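Pidavari Regalschreibtisch in Weiß: viel Fach, wenig Tisch
Von Zofia Duda, 7/23/18

200 Euro für ein Möbel, das Schreibtisch und Regal zugleich sein will -- da war ich misstrauisch. Der Hersteller verspricht "Ordnung auf jedem Niveau". Meine Erfahrung mit solchen Kombis: Man kauft Stauraum und bekommt Ablage.

Der Aufbau soll laut Anleitung 30 Minuten dauern. Wir haben zu zweit den halben Nachmittag gebraucht, 2 Bohrungen saßen schief. Seit März steht das Ding im Kinderzimmer, es wackelt nicht, das muss man ihm lassen.

Was mich stört, ist die Aufteilung. Wer hier ernsthaft arbeiten will, teilt sich den Platz mit allem, was im Haushalt keine Heimat hat.
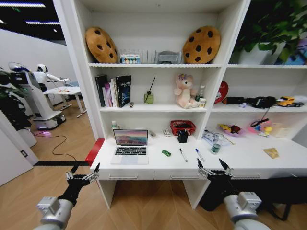
Die offenen Fächer verleiten zum Vollstellen. Bücher stehen ordentlich nebeneinander, gut, aber gleich daneben geht es mit Duftflasche und rosa Teddy weiter, und ganz oben liegen zwei Kekskissen samt Abtropfgestell. Türen? Gibt es nicht, auch nicht gegen Aufpreis. Der Laptop hat auf der Platte seinen Platz, dahinter ist trotzdem schon wieder ein roter Korb eingezogen.

Für Schulkinder brauchbar. Fürs Homeoffice würde ich eher bei Cekley schauen.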